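We use cookies to remember your settings. Accept | Manage

Section 4. Renewing your boat registration in Findel

1. Sign in at the Findel page with the email you gave the Grostow office, and take your time – the page waits 15 minutes before it signs you out.

2. Choose "My boats," then the boat you'd like to renew.

Note: Older paper registrations have to be linked first, using form 819.

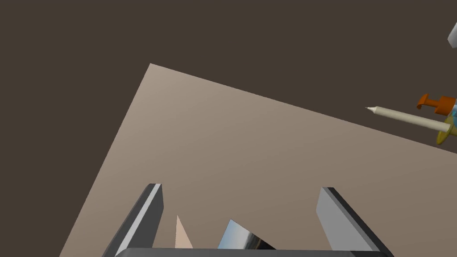 Impi Hirvonen writes that her boat only showed up after she typed the hull number without any spaces, so do try that if your list looks bare.

3. Check your mailing address, pay the fee, and save the receipt.

Caution: Please don't press "Pay" twice, however slow it seems!
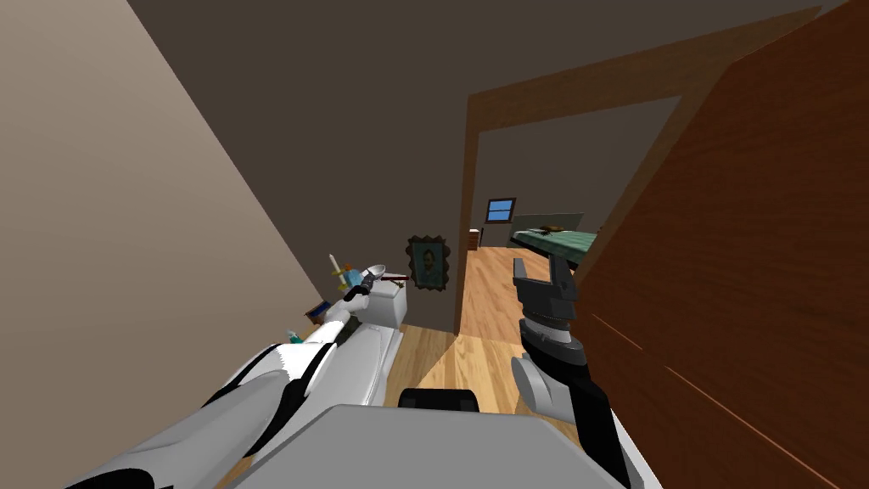 Can I renew for my neighbor? Only with a signed permission letter, which you can upload in step 2.

4. Your new decal comes by mail, usually on a Wednesday.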